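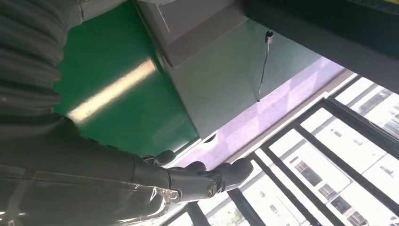
Chapter 5
Ledges, Walls and Windows: Color in a Working Room

I used to paint every window ledge white. My mother did it, the guy at the hardware store did it, and I figured that was the law. Then I spent a January repainting a workshop with Siv Tveit, and she handed me a can of pale purple and told me to get on with it. I sulked for a whole afternoon (she'll tell you it was longer!).

What won me over was the daylight. A pale purple ledge goes lavender in one patch and nearly white in the next, and next to a muted blue-gray wall it looks calm and a little bit cheerful. Put a big green panel nearby with a slight gloss on it and you get long streaks of reflected light as well, which I happen to love and Siv can't stand. We still argue about it.

So this chapter is about the parts of a room that sit close to a window and get most of the light. We'll start with sheen, then move on to ledges, and then to the annoying bits: the small holes, the dangling cables, the boxy housings that stick out of a wall and throw a shadow right where you wanted a clean edge. I'll tell you which ones I paint and which I leave alone.

Before you read on, pick a window you know well. Look at its ledge in the morning and again late in the day, and write down the colors you see, even if you think you already know what color it is. Keep the page handy, you'll want it for the exercise on page 74.

5.1 What gloss does near a window

Start with two scraps of board and one can of green.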